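Predero arm build: frequently asked questions
Last revised 11/15/21

What is the Predero?

A tabletop robot arm project at the Barroso shared workshop. The arm itself was bought second-hand. The gripper mount, the wiring, the table and the software are ours. Adebayo Ibrahim did the mechanical work and Damilola Dauda wrote most of the control code.

Is it safe to stand next to?

Stay outside arm's reach while the drives are on. The speed limit is set in software, so treat it as a convenience and keep a hand near the stop button. The stop cuts power to the drives. It doesn't release the gripper.

Which software does it run?

Ilier, our own control program. It takes joint targets from a hand controller or from a saved file and sends them to the arm at 100 Hz. Ilier runs on an ordinary desktop PC with Linux. A laptop will do, but turn off power saving first or you will see missed cycles in the log.

Do I need a depth camera?

No. We started with one and stopped using it in February. Plain colour cameras are enough for pick and place at this scale. Fix them properly. A camera that has shifted by a few millimetres will spoil a session, and you may not notice until the next one.

Why toy food?

It's cheap, light and survives being dropped. The shapes also differ enough to be useful: a plate needs an edge grip, a strawberry needs very little force, and a bottle on its side can roll.
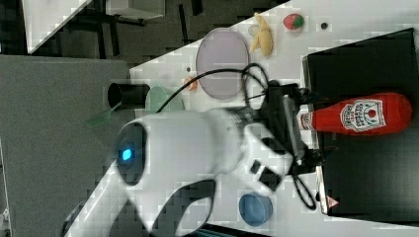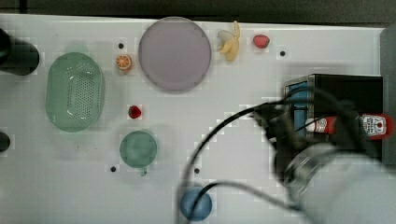
The ketchup bottle lying on the black box, with the gripper to the left of it.

How should I route the gripper cables?

Leave enough slack for the full wrist rotation, then check the loops at both ends of travel. Too little slack pulls on the connector. Too much sweeps light objects off the table. We tried a spring retractor and a fabric sleeve. The retractor added a side load that Ilier read as contact, and the sleeve was too stiff below 12 °C, a normal winter morning in the workshop. Teodoro Escobar is working on a clip for the forearm. Drawings will go on the Virnska page when it's finished.

What grip force do you use?

The default is 50 per cent of the gripper's range. Soft items need less. Set it per object in the config file, and don't change it in the middle of a session. The log stores only the starting value.

The gripper closes but Ilier reports "no object". What's wrong?

Usually the zero position. Close the gripper fully with nothing in it, run the zero command, then open it and try again. If the message comes back, look for a loose fingertip. Thin items such as a plate rim can also fall below the detection width, and you can lower that in the same config file.

How many runs before a task is reliable?

We record nearly 100 per task and throw out the bad ones. Aurelio Bravo does the sorting and keeps the list of rejected runs with the fault written against each.

Can I copy the design?

Yes. The mount drawings and the wiring plan are free to use. The table layout is not critical, but bolt the base down. Clamps work loose.

Who do I ask about bench time?

Gonzalo Arrieta keeps the booking sheet. Put your name and the tool you need on it, and leave the arm parked and switched off when you go.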